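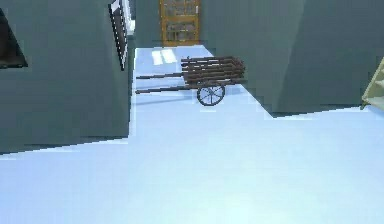 From: Nektarios Kalogeropoulos
To: Wekdale neighbors list
Date: 11/08/2024
Subject: Re: Sheets that stay put

On Friday, Yip wrote:
> Does anyone know a fitted sheet that holds on past 2 a.m.? Ours lets go
> at one corner, then the next, and by morning I'm wrapped up like lunch.
> I've tried the elastic clips from Panex. One of them hit the cat.

Yip, my sympathies to the cat.

I have been through this, at a cost I'd like to keep from my wife, who unfortunately reads this list. What fixed it was measuring the mattress. Ours is 11 inches deep before you add the topper, and every sheet we owned was cut for something from my grandmother's day. "Deep pocket" on a package means whatever the factory felt like that morning. Look for a number, and if there isn't one, put it back.

Wash the thing before you judge it, too. Cotton shrinks, and my first success in this field lasted exactly one laundry day. I paid $26 for it at the outlet in Zurnport and it now covers the lawnmower.
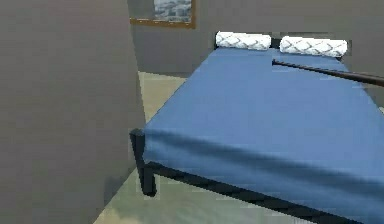

Color is a separate fight, and in our house it has been going since February. I want white, on the grounds that you can bleach it. My wife wants blue, on the grounds that she has met me. I'm starting to lose. A plain medium blue pulled smooth, with white pillows at the head, looks like a bed belonging to people who pay their bills early. I'd skip the bolsters with the lattice pattern, though. I have never known what to do with a bolster at bedtime except put it on the floor and trip over it later.

As for the clips, I have a set in the garage you can have for free. Keep the cat in another room.

Nektarios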